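石锁与木杠之间：一个业余举重俱乐部的冬天

训练馆在一栋旧粮库的一层，卷帘门只拉起半截，人要弯腰才能进去。里面铺着黑色橡胶垫，靠墙是一排自己焊的架子，架子上的杠铃片颜色不统一，有几片的边已经磨秃了。俱乐部叫埃科赛德（Ekorside），名字是第一批会员从一本旧杂志上挑的，写在门边一块木板上，没有别的招牌。

我去的时候是十一月，馆里没有暖气。利泽勒·亚当斯（Lizelle Adams）正在往手上抹镁粉。她三十四岁，平时在一家物流公司排车次，下班后练农夫行走和原木推举。她参加的级别里，原木的比赛重量是70公斤，要求从地面提起、翻到胸口，再推过头顶，肘关节锁定，等裁判给信号才能放下。

“70公斤的杠铃我早就能推，”她说，“原木不一样。它粗，手是对握的，重心在身体前面，翻不上来就是翻不上来。”

她用了一年多时间练翻上胸口这一下。起初原木总是卡在肚子的位置，要靠往后仰才能滚上去，腰很吃亏。后来教练让她把动作拆开：先只练从大腿到胸口，再练从地面到大腿，两段都稳了才连起来。这期间她没有加过重量，训练日志上连着好几页写的是同一个数字。

教练是特罗尔斯·克亚高（Troels Kjærgaard），丹麦人，十几年前因为工作搬来，会说中文，报重量的时候习惯用丹麦语先念一遍。他年轻时比过几年大力士，成绩不算突出，最好的一次是地区赛第五。他不喜欢谈那段经历，别人问起，他就说当时膝盖不好，然后去调架子的高度。

他给会员定的计划很简单。一周练三次，一次以推为主，一次以拉为主，剩下一次练搬运和抱举。每练三周减一周的量，减量那周不碰石头。新来的人往往嫌减量周浪费时间，他也不多解释，只把当天的训练内容写在白板上，写完就走开。

“肌肉恢复得快，肌腱慢，”他说，“石头磨的是二头肌和前臂，急不得。我见过太多人在比赛前两周拉伤。”

馆里最重的一颗石球是124公斤，水泥浇的，模具是会员轮流保管的。石球表面粗糙，抱的时候前臂要缠胶带或者戴护套，不然练完一定脱皮。目前能把它放上一米二高台的有三个人，亚当斯不在其中。她现在抱的那颗小得多，目标是明年夏天之前换下一档。

抱石的技术要点，外行不太看得出来。石球先要从两脚之间拉到大腿上，人坐得很低，让石头贴着腹部。这一步很多人做得太急，石头还没稳就站起来，结果从手臂间滑下去。正确的做法是在大腿上停一下，重新把手臂往下包，手指尽量往石头底部伸，再用髋部把它顶起来。克亚高让新人用轻石练这一停，每次停够两个呼吸。

馆里没有淋浴，训练完大家各自回家。住得远的几个人，比赛季会在附近合租一间房，轮着用。亚当斯说大力士项目真正花时间的部分在训练馆外面，吃饭、睡觉、洗衣服，都得排进日程。她每晚十点半上床，手机放在另一个房间。 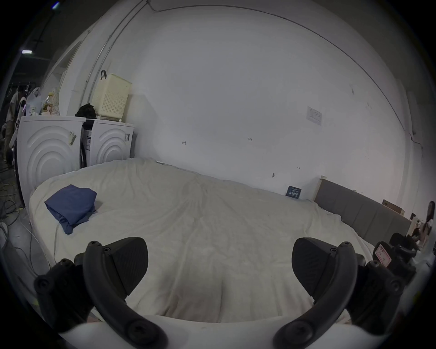
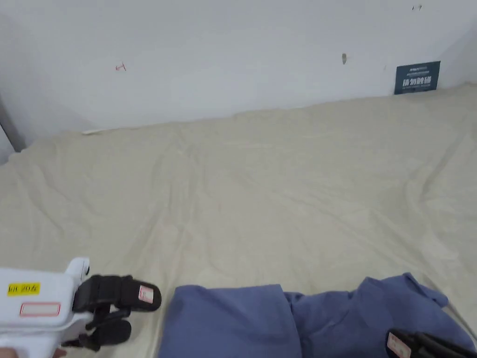
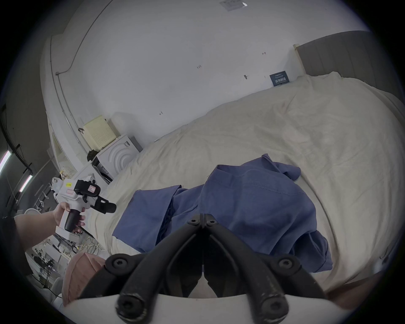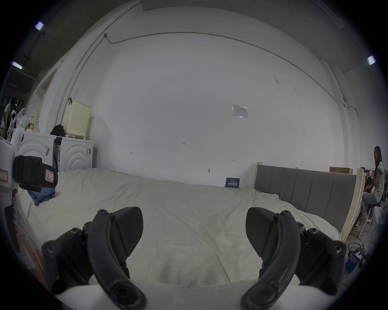

克亚高对睡眠的要求比对饮食严。会员的训练日志第一栏填的就是前一晚睡了几个小时，第二栏才是体重。少于六个小时的，当天的主项自动降一档。有人瞒报，他多半看得出来，热身时杠铃离开地面的速度骗不了人。

饮食方面他管得少。亚当斯的午饭是从家里带的，米饭、鸡腿、煮青菜，下午四点再吃一顿，通常是燕麦加牛奶。她试过按网上的食谱吃，一天六顿，坚持了一个月，体重涨了，跑动项目反而慢下来，后来就改回三顿正餐加一顿加餐。大力士比赛里有相当一部分项目是要走、要跑的，体重涨上去不等于成绩涨上去。

俱乐部每年参加的正式比赛不多。春天有一场格伦德蒙特（Grundmont）邀请赛，在一个建材市场的停车场里办，设五个项目，一天比完。秋天还有一场，规模小一些，项目每年换。去年秋天换进来的是沙袋过杠，场地是草地，前一晚下过雨，选手脚下打滑，组委会临时把助跑区铺上了橡胶垫，赛程因此推迟了一个多小时。

亚当斯在那场比赛里排在女子组第六。原木推举她完成了三次，第四次推到额头的高度停住，裁判没有给信号。农夫行走是她的强项，两只手各提一只铁架，二十米中间没有放下。失分主要在载重搬运上，五件东西她搬了四件，最后一件是铁链，时间到的时候还差几步。

“我在铁链上练得太少，”她说，“馆里那条短，比赛那条长，拖在地上会绊脚。”

回来以后她请人把两条链子接到一起，用卸扣扣住，每周搬一次。搬法也改了，以前是抱在胸前，现在是搭一段在肩上，余下的绕在手臂上。这样起步慢一点，路上不容易散。

器材是小俱乐部最头疼的事。原木、轭架、农夫行走的手柄，国内能买到的成品不多，进口的运费往往超过器材本身。埃科赛德的做法是能焊的都自己焊。会员里有一位姓乔的焊工，馆里的轭架是他用方管做的，横梁高度可以调，调节孔的间距他量错过一次，左边比右边低了一点，走起来人会往一侧偏，后来拆开重新打了孔。

原木是另一件费工夫的东西。市面上的比赛原木大多是钢的，中空，两头插杠铃片。馆里有一根钢的，还有一根真的木头，是从乡下拉回来的松木，两头开槽，装了对握的把手。木头会随季节变重变轻，夏天潮，称出来要多一点，冬天干，又轻下去。所以木头那根只用来练动作，测成绩一律用钢的。

克亚高每两个月把所有杠铃片和器材过一遍秤，结果贴在门后面。他说早些年在别处训练，有一对标着二十公斤的片，实际差了将近一公斤，那个馆的人都以为自己右手比左手有力。

场馆的租约明年夏天到期。房东想把粮库改成仓储，租金可能要涨。俱乐部看过另外一处地方，在乔沙姆（Josham）路尽头，层高够，地面却是楼板，楼下有商户，石球放下来的动静没法交代。还有一处地面合适，门太窄，轭架进不去。会员们的意见是先跟房东谈，实在谈不拢，再考虑把石球那一块搬到室外。

室外训练他们不是没试过。前年夏天，有将近两个月的时间，抱石和搬运都在粮库后面的空地上做。太阳大的时候石头表面发烫，胶带粘不住，只能改到傍晚。蚊子多，抱着石头又腾不出手。那段时间请假的人比平时多。

现在离春天的邀请赛还有几个月。亚当斯的计划分成两段，前一段把基础重量练上去，深蹲和硬拉各占一天，器材项目只保留动作；后一段反过来，杠铃减量，比赛项目加量。克亚高把两段的分界定在农历新年之后，理由是过年期间馆里人少，正好减量。

我离开的那天晚上，她练的是轭架。从卷帘门走到最里面的墙再折返，中间放下一次，调整站位，再起。克亚高拿着秒表跟在旁边，报了时间，她摇摇头，说转身太慢，要再走一趟。他看了一眼白板，说今天就到这里，让她去把片卸了。

片卸完，镁粉收进塑料桶，卷帘门拉到底，要两个人一起往下压，锁才扣得上。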